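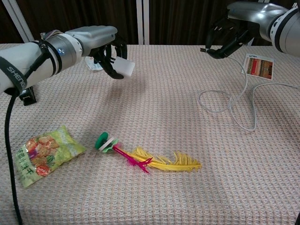 My aunt left me her recipes in May, and every one of them is a lie. Youssra Amrani, who has eaten far more of those dinners than I have, swears the lentil soup never had cumin in it. The card says two spoons. It doesn't say which spoon. I've now made it 10 times, on a beige and pink tablecloth with a waffly weave that hangs on to crumbs like a miser, and I've had one success, which I can't repeat.

Posted 09/12/2023

Next up is her fig cake, which wants "a hot oven" and "enough flour". I've bought 26 figs. The card also says to stop when it looks right, so I may be a while.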